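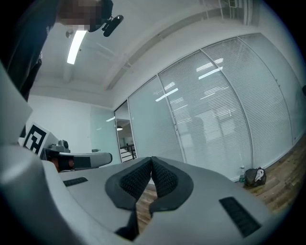

March, late, kitchen table

Writing this fast, want to be asleep by 11. Feet up on the other chair. Floor day. Whole day was floor, basically, and I was only supposed to be over there for the morning.

Got to the Dolbridge room before nine with the keys and the wrong bag. The right bag (cloths, the good scraper, my lunch) still in the hall at home. So, cloths from the cupboard under the sink, the gray ones that smell, and no lunch. Lights took their usual moment and then came on all at once. I do like that room in the morning, white walls, white ceiling, nothing on yet. Then you look down.

Grit. Grit along the whole door side, and a sort of tan dust over everything else, from when Killian had the boards cut inside instead of out in the yard. He did say he'd sweep after. He did sweep, a bit, in the middle where people would see it.

Started at the far wall and pushed toward the door. Tried it the other way first and just filled the corner up, so that was ten minutes gone. Long straight pushes, lift, tap, back again. The push broom is so much better than the old corn one, I don't know why we kept the corn one so long. Teal block, black bristles, long metal handle that's cold on the hands first thing. Tassanee bought it out of her own money and still hasn't put the receipt in, must nag her. It leaves a line of fine stuff behind when you turn it though, so every strip needs going over again with the soft one. And the soft one has lost half its hair.

The floor doesn't help. It's that wood look, all the browns and grays with knots and scuffs printed in, made to look worn, so you can't tell what's a mark and what's meant to be one. I scrubbed a pale streak for ages by the window side. On my knees, with the smelly cloth, hot water, a bit of dish soap. Wasn't going anywhere. Sat back and saw it was the same streak three boards over. Part of the pattern. Halima came in right about then with the coffees and I didn't tell her what I'd been doing down there.

She thinks we should have gone plain. We had this out last year and we had it out again today, standing on it. Her side: the words make the room look busy before anyone's walked in, and dirt hides in it. My side, well, I didn't pick it either but I've got fond of it. And the kids read it out loud when they come in, which I think is lovely. One little boy last month hopped from word to word the whole length of the room and wouldn't take his coat off till he'd done it.

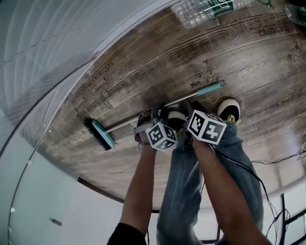

Anyway we agreed it stays till it wears out, which at this rate is never. Halima says she'll write "mop" on it herself in marker.

Mopping. Bucket's cracked, slow leak, so I stood it in the dishpan and moved the two together like an idiot. First water went brown straight off. Changed it, changed it again. Wrung the mop nearly dry because of what happened at the seams last winter - Azlan was very clear about that, and he's the one who glued them back down. Damp only. He'd have been proud. Corners by hand with the cloth round a butter knife. Found two thumbtacks, a bead, somebodys earring back, and a whole pretzel behind the radiator that I don't want to think about.

Ate nothing till nearly two. Halima gave me half her rice thing, thank god for her. We sat on the step with the door propped and let the floor dry and talked about her mother, who is better, walking to the store on her own again. Halima cried a little telling me and then was cross with herself for it. I should call over there this week. Take soup or something. Take the lemon cake, her mother liked that.

Then the chairs. Stacks in the passage, and I'd said to everyone 42 out and the rest leave stacked, and of course somebody (Killian) had already wheeled the whole lot halfway in by the time I came back from the restroom, over the wet bit by the door. Tracks. Did that bit again. He was sorry, he really was, went and got me a proper sandwich from Stavulora's which shut me up. Turkey and something pickled. He also finally fixed the door that doesn't catch, took him all of a minute, it's been driving me mad since Christmas.

Felt pads on the chair legs, half of them missing. That's what makes those little black curved scuffs, the real ones, not the printed ones. The scuffs come off with a tennis ball on the end of a stick, Marlene taught me that and I didn't believe her. I believe her. Need to order pads. Round ones not square, the squares peel.

Things still to do over there before the weekend lot come in, writing them down here so I'll stop carrying them in my head: new bucket. Head for the soft broom or a whole new one. Pads. Mat for inside the door, a big one, so the grit gets stopped before it gets anywhere. Wash the gray cloths or burn them. Ask Tassanee where the other dustpan went, I had to use a folder. A good folder too. Hang the push broom up head off the floor, it was left standing on its bristles for weeks and they've all started to lean the one way. Somebody get a hook up in that cupboard, I've asked twice. I'll do it myself, I've got hooks. Where have I got hooks. Drawer under the phone.

By four it looked nice. Really nice, I stood in the doorway with my coat on and just looked at it. Sun had come round and you could see the wet had gone evenly, no swirls. My back was killing me. Halima took the trash out and said well its still ugly, and I laughed so much I had to hold on to the doorframe.

Walked home the long way to stretch. Bought milk, forgot the bread. Phone was full of messages about the Dresport trip, who's driving, who's paying, whether Marlene's sister is coming. I can't look at them tonight. I'll say yes to whatever. As long as I'm not in Azlan's car with the window that won't go up, I did that once, in the rain, never again.

Hands are awful. Cracked across the knuckles from the soap, and there's a blister coming at the bottom of the thumb where the handle turns when you push. Should of worn the gloves. The gloves were in the bag. The bag is still in the hall, I've just walked past it again on the way to get the hand cream, with this morning's lunch in it, so that's something to deal with.

Did that. Egg. Bag is on the back step now with everything out of it.

What else. Rent letter came, up again, not opening that conversation tonight. Tulips out by the gate, two red and one that can't decide. Mom rang while I was in the bath and I let it go, will ring her first thing. She'll want to know if I've eaten.

Bed. Alarm for seven. Bread, hooks, bucket.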